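Subject: Re: [nerkero-club] bin task, cycle time and cable routing

On Jul 27, 2024, the Nerkero club list wrote:
> The packing task for the Skurkano round still stalls when both
> grippers go for the flat item. Is that the planner or the cables?
> Also, are we staying with three bins?

Planner. I went through the logs from the last 18 runs. Both arms request the space over the front center at once, and each waits for the other. I added a 500 ms offset to the right arm and the deadlock cleared in replay. It still needs a test on the hardware. 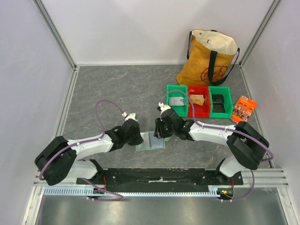 Cables are a separate problem. Wrist rotation is limited to 270 degrees in the config until the loops are shortened. Please don't raise it.

Yes, three bins: green, red, green. The tote stays behind them. The Farina rules allow 2 restarts per round, so log every one.

The config is on the Fatex branch. Pull before you run anything.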